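Jabón líquido Zestevum para lavado a mano, botella de 467 ml

Llevábamos tiempo queriendo tener en la tienda un jabón para las prendas que se lavan en el fregadero o en la pila, y por fin lo tenemos. El Zestevum lo prepara Loredana Ruggiero en su obrador de Stestanis, en tandas pequeñas, con jabón de aceite de oliva y un poco de glicerina. Hace poca espuma, se aclara enseguida y deja un olor a limón que al día siguiente casi no se nota. ¡Nos tiene encantados!

Se usa muy poco: un tapón por cada 7 litros de agua, fría o templada. Se remueve con la mano, se mete la prenda y se deja unos minutos antes de moverla un poco, sin retorcer. Para cuellos y puños va bien poner unas gotas directamente sobre la tela y frotar con los dedos. Con lana y seda, mejor siempre agua fría y un remojo corto.

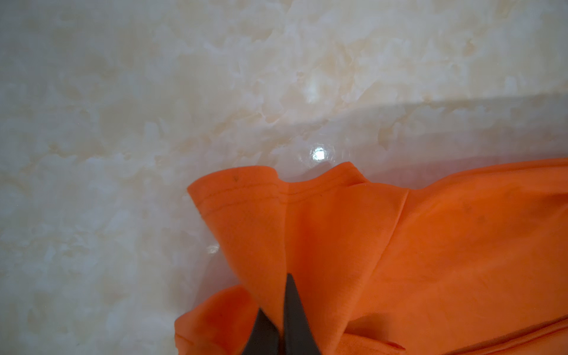
El color es lo que más nos preguntan. La fórmula no lleva blanqueantes ópticos ni lejía, así que es la que recomendamos para tonos vivos, que con los detergentes en polvo acaban apagándose. Una tela de un naranja tan encendido como esta pide agua fría y lavarse sola las primeras veces -- después ya puede ir con los rojos y los amarillos. Gualtiero Caruso, que lleva el mostrador, lo usa hasta para las bolsas de algodón del pan, y dice que ya no compra otra cosa.

La botella es de vidrio y se puede devolver. Si nos la traes vacía te la rellenamos y te descontamos 2 euros, y también vale cualquier botella limpia con cierre de rosca (la medimos aquí, no hace falta que sea de la misma capacidad). Para talleres de costura y casas con mucha colada hay una garrafa de 2000 ml, por encargo, que suele tardar una semana.

Contenido: 467 ml
Perfume: limón, o sin perfume
Apto para: algodón, lino, lana, seda y fibras sintéticas
No usar en: cuero y ante
Conservación: lejos del sol; si espesa con el frío, basta con agitar la botella

En junio sacaron la versión sin perfume, hecha a petición de clientes con la piel delicada. Limpia igual y es la que preferimos para ropa de cuna y pañuelos.

Contacto: Giorgia Bassi, tienda Zevum | © Zevum 2020 | Volver arriba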